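杰克斯特德（Jakstead）包装回用项目 阶段进展报告
致：Nic Aodha 基金 Enis 小额资助组
日期：2018-04-17

各位好：

上一份报告是在十二月寄出去的，那时候 Lulley 的库房刚刚通上暖气，我写那份报告的时候手边还放着一杯热茶，一边写一边捂手。如今天气已经暖和起来，库房的大门白天可以一直敞着，我们也终于有底气坐下来，把这一段时间做了些什么、没做成什么，原原本本地跟各位讲一讲。各位当初答应支持一个听起来不太起眼的想法，就是把大件家电拆箱以后剩下的泡沫护块、护角和纸板收回来，理干净，再送到需要它们的人手里。这份信任我们一直放在心上，所以这份报告写得长了一点，请各位多担待。

一、收进来的东西

先说数目，我知道各位翻报告时多半先找这一段。从项目开始到现在，我们登记入库的包装件是3,428件，其中大部分是发泡的护块和护角，其余是瓦楞纸板、纸护角和各种垫片。愿意定期把包装交给我们的商户现在有17家，多数是卖冰箱、洗衣机、灶具的小店，也有两家做二手家具的，他们那边的泡沫样子最杂，常常是东拼西凑垫进去的，倒也有意思。

收货的办法跟当初申请书里写的略有出入。原先我们设想由商户自己送来，结果头一个月门口冷冷清清的。店里的人送完一天的货，谁也不愿意再为几块泡沫多跑一趟，这个我们完全理解。后来改成由我们每周开车绕一圈，商户只要把拆下来的东西堆在后门就行，数量一下子就上来了。车是借的，油钱走的是运输那一栏，这一栏因此比预算紧，后面说钱的时候我再细讲。

有一件事要坦白：头几趟拉回来的东西里混了不少不该要的，比如沾了油的、泡过雨水的，还有拆的时候被刀划得七零八落的。我们当时什么都舍不得扔，统统搬进库房，结果堆到连过道都没有了。现在装车之前就先挑一遍，商户那边也渐渐习惯了，好几家会把脏的单独放一边，省了我们很大的功夫。

二、库房的样子

Lulley 这间库房，去年各位来看的时候还只有一盏灯和一张瘸腿的桌子。现在靠里的一面墙已经装好了货架，是用各位拨款里的700镑买的旧货架，拆过来重新装的，有几根横梁孔位对不上，Dagim Gidey 花了两个傍晚重新打孔，装好之后稳稳当当，放多少泡沫都不怕，毕竟泡沫本身没什么分量，怕的是占地方。

说到占地方，这是做这件事之前我们想得最少、做起来之后想得最多的一桩。一台冰箱的上下护块，叠得不好，能占掉半个货架；叠得好，两套可以互相咬住，占的地方差不多只有一套。因为厂家做这些护块的时候就留了凸起和凹槽，好让它们贴住机器的边角，我们反过来利用这些凸凹，把一块的棱塞进另一块的槽里，一层一层往上码。刚开始谁都码不好，码到一人高就歪，现在熟手码出来的一摞，搬货架的时候都不用拆。

地面也重新划过。进门左手是刚卸下来还没看过的，中间是分拣的地方，右手是理好待取的。线是用胶带贴的，磨掉了就再贴一次。看上去简单，可是自从有了这几条线，再也没有出现过把理好的东西又拿去理一遍的事。

三、怎么理，怎么分

这一部分是我们花时间最多的，也请容我多说几句。

一块护块卸下来，先看形状是不是完整。家电用的护角大多是一级一级的台阶形，上面有突出的筋，有缺口，有方方正正的凹坑，哪一根筋断了，往往就卡不住东西了。整块的表面是粗粗的颗粒，手一搓就掉渣，所以我们规定拿的时候托住底，不要捏着薄的地方提。以前有人图快，抓着一根筋就拎起来，啪的一声，好好的一块就成了两块。

看完形状再看夹带。泡沫底下和缝里常常塞着纸板，有的是原厂垫在那里的，有的是运输途中掉进去的碎片。纸板我们一律取出来，另外归到纸板那一堆。胶带也要揭，揭胶带是最磨人的活，揭得急了会带下来一层颗粒，表面就坑坑洼洼的。Dagim 试过几种办法，最后还是顺着一个方向慢慢揭最管用，我们把这条写在了墙上的单子里。

然后才是分大小、分用途。我们现在分成大块、护角、平板、碎件四类。大块和护角是最抢手的，搬家的人、寄乐器的人、要送旧家电去修的人都来要。平板多半被学校拿去做模型底座。碎件比较难办，眼下先用旧床单缝的大口袋装着，等攒够一车再一起送去压块。

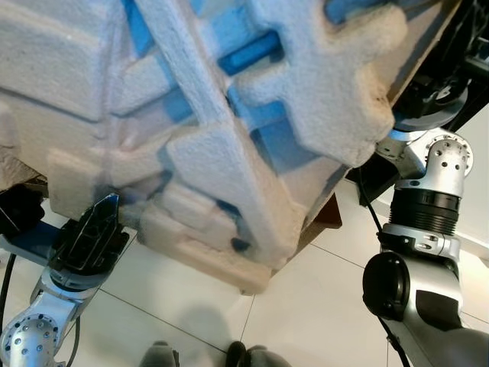

Yi-an Ok 在上个月的碰头会上提过，护角应该按照它能卡住的边宽来分，光看块头大小没有用，来取的人手里拿着一台机器，想知道的只是这个槽套不套得进去。她还说，带深槽的那几种最好再单独放一层，免得压在底下把筋压断。

我觉得她讲得很对，当场就改了。现在每一摞护角侧面都夹一张小纸条，写着槽宽和深度，用的是最普通的铅笔，写错了好擦。改了以后，来取东西的人在库房里逗留的时间明显短了，以前常常要把半个货架翻下来，一块一块往机器上比，翻完又不一定放得回原处，收拾起来叫人头疼。当然也有人喜欢翻，一边翻一边聊天，一待就是一下午，我们也很欢迎。

关于颜色和污渍，我们也定了一条比较宽的标准。白色的泡沫放久了会有点发黄，搬运时蹭到地面也会留下灰印子，这些都不影响用，照收照发。只有摸上去发黏的、有异味的才剔出来。有一位来取护角的老先生特意问能不能挑几块干净的，他要包的是一套餐具，我们就给他挑了，顺手又擦了一遍。这样的事我们很乐意做，只是没法每个人都这样做。

四、送出去的东西

到写这份报告为止，确认已经被再次使用的有608件。这个数比我们自己盼望的要少，我不想在各位面前把它说得太漂亮。一部分原因在登记：头两个月取走的东西我们没有记，凡是没有记下来的，我一件也没有算进去。另一部分原因是包装件总要等到有人正好需要的时候才走得掉，而需要的时候往往又很急，上午打电话，下午就要。库房只在固定的时段开门，错过了，人家就去买新的了。

为了这件事，我们从三月起试着在傍晚多开一个时段。效果还不好下结论，来的人有多有少，下雨天几乎没有。我打算再试到夏天，把每次的人数老老实实记下来，到时候再跟各位商量要不要长期这样安排。

取走的东西都用到哪里去了，我挑几桩说说。镇上修缝纫机的铺子用大块泡沫做了一个放机头的托座，据说比原来垫毛巾稳当得多。有一户人家搬家，从我们这里拿了一整套冰箱护块，用完又原样送了回来，连纸板也叠得整整齐齐，我们把这一套单独留着，专门借给搬家的人，到现在已经借出去好几回。小学的老师拿平板去做地形模型，孩子们要在上面刷颜料，我提醒过她，有些喷漆会把泡沫蚀出洞来，要用水性的，她后来特地打电话来说记住了。

也有不成功的。我们本来跟一家做花木的园圃说好，把碎件给他们垫在大花盆底下，减轻分量。送过去一车，风一吹，白颗粒满园子跑，捡了整整一天才捡干净，园圃的人很客气，没有说什么重话，但这条路看来是走不通了。申请书里写的“园艺用途”一项，请各位允许我们划掉。

五、钱花在哪里

详细账目附在后面，这里只说个大概的意思。货架那一笔前面已经讲过，和预算一致。手套、胶带、切割工具、口袋这些零碎东西比预想的便宜，省下来的部分我们想挪到运输栏里去，用来补贴每周绕一圈的油钱。按照资助协议，跨栏挪用要先得到各位的同意，所以在这里正式提出请求，各位若觉得需要另外填表，请把表寄来，我当天就填。

房租没有变。电费在冬天高了一截，主要是暖气，开春以后已经降下来了。明年冬天我们想给大门加一道厚帘子，卸货的时候就不用任由热气往外跑，这个还没有报价，先跟各位打个招呼。

六、做事的人

Dagim Gidey 仍旧管收货和库房，每周那一圈也多半是他开。他对各家店后门的情形了如指掌，哪一家台阶高，哪一家的巷子倒不进车，都画在一张图上，换别人去开也照样能走。Yi-an Ok 管登记和对外联络，分类单也是她在改，眼下用的已经是第四稿。另外还有几位邻居在周末来帮忙，主要是揭胶带和码货。

安全方面没有出过事故。唯一值得记一笔的是泡沫屑，扫起来很烦，会粘在袖子上和头发上。我们后来改成先用湿布擦一遍桌面和地面再扫，好了不少。切割只在靠窗的那张桌子上做，刀具用完归到盒子里，盒子放在架子最高一层。

七、接下来几个月

第一件是把登记补完整。现在入库写在本子上，出库写在卡片上，两边对起来很费劲，Yi-an 正在做一张合在一起的表，打算下个月开始用。第二件是碎件的去处，我们联系了两家可以压块的厂子，一家嫌我们量少，另一家愿意收，只是要求先把纸屑和胶带清得非常干净，我们想先送一小批过去试试看。

再有就是护角的借用。前面提到的那套冰箱护块给了我们一点启发，搬家的人用完一套护角，往往就不知道该拿它怎么办，与其送出去以后又变成垃圾，不如登记一下借出去，用完再还。洗衣机和灶具的护块我们手上也凑得出成套的，缺的是装它们的大袋子和一点押金的规矩。押金收多少合适，我们内部有不同意见，Dagim 主张一分不收，我自己倾向于收一点点，讨论了两回都没有结果，各位要是在别的项目里见过好的做法，还请指点。

最后还有一点小小的希望。各位上回来的时候，地上乱得没有地方落脚，大家是站在门口说完话的。现在中间那块分拣的地方能坐下好几个人，凳子也有了。若是六月里方便，请过来坐坐，看看货架，也看看我们码的那几摞护角。要来的话提前说一声，我好把炉子上的水烧上，也请 Dagim 把借来的车挪开，门口那一小块地方刚好够各位停车。

附：收支明细一份，分类单第四稿一份，商户名单一份（部分商户不愿公开店名，已隐去）。

杰克斯特德包装回用项目 敬上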